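Bontu Seyoum
October, 8:10 am

1/ Spent the early part of the morning sorting out the parts shelf at the Cosness shop. Short thread for anyone setting up something similar.

2/ The old setup was gray wire racks. Small parts fell through and the trays rocked every time you set one down. Lemlem Berhe found us a yellow unit with a solid flat top and a thick rounded lip on the front. 44 dollars, used.

3/ Rule one: trays only on the top deck. Each gets its own space, long side running front to back, rounded end toward the back.

4/ Leave a hand's width between trays. We tried packing them tight last month and kept knocking the next one over when we lifted one out.

5/ Small stuff goes on the level under it. Flat blocks to the left, the round gray pieces to the right of them.

6/ Black trays on the yellow top before filling. The notches in the side walls are near the squared end, so you can tell which way a tray faces.

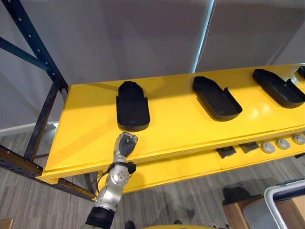
7/ Next up is labels. I ordered a roll of 300 from Kustton, 10 dollars. They go on the front lip, one per tray spot.

8/ If the labels stick to the glossy paint I'll do the Asfaw Street shelves the same way.

© Bontu Seyoum | Contact | Back to top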